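Metorach Roof Box Owner's Guide
Section 4: Fitting, loading and your first drive
Last updated: Wednesday, December 9, 2020

We use cookies to remember your language and the model you were looking at. Carry on reading if you're happy with that, or change your settings at any time.

Welcome back! If you've come straight from Section 3 you'll have your bars on the car and your box still on the garage floor, which is just where we'd like them both. Put the kettle on if you need to, as there's no hurry with any of this.

4.1 Putting the box on the bars

1. Ask somebody to help you lift. The box isn't terribly heavy, but it is long and awkward, and it catches the wind like a sail.
2. Set it down gently with the pointed end facing forwards and the lid closed.
3. Open the lid and slide the box until the tailgate can open fully without touching it. Do try the tailgate slowly the first time.
4. Feed the 2 front clamps through the slots and around the bar, then do the same with the 2 at the back.
5. Turn each knob until it clicks, going from one to the next a little at a time so that the box stays level.

Note: If your bars are the wide Wirora sort, you'll need the longer clamps from the small bag marked B.

Caution: Never use pliers on the knobs. The click is your sign to stop.

4.2 Loading

6. Lay the heaviest things along the middle, between the bars, and soft things such as sleeping bags at either end.
7. Pass both inner straps over the load and pull them snug.
8. Close the lid, lock it, and take the key out. The key won't come out unless every catch has gone home, so if it sticks, open up and look for a stray sleeve.
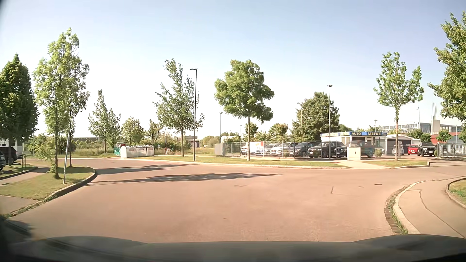
4.3 Your first short drive

9. Choose a quiet route you know well and keep your speed down. You're listening for rattles and whistles more than anything else, so leave the radio off.
10. Take corners gently. The car will feel a touch taller and slower to settle than you're used to, and most people stop noticing after a day or so.
11. Pull over somewhere safe, switch off, and try every knob again by hand.

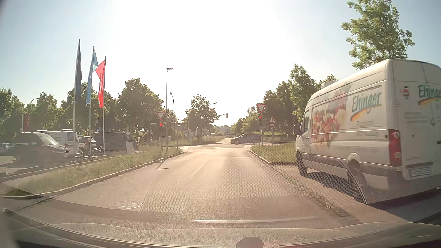

12. Check the knobs once more before any long journey, and every 1,000 miles after that. At 2,000 miles, wipe the clamps clean and put a drop of light oil on the hinges.

Caution: Remember your new height at car parks and ferry ramps. We suggest measuring from the ground to the top of the lid and writing it on a sticker inside the sun visor.

Comments

Shanti Dixit: Lovely clear steps, thank you. Mine whistled terribly until I moved it back a bit on the bars, might be worth adding!

Kamlesh Nautiyal: Does bag B come with the older boxes? Bought mine in February and there was only a bag A in there.

Shanti Dixit: Kamlesh, I had to write in and ask for it. They posted me one free of charge.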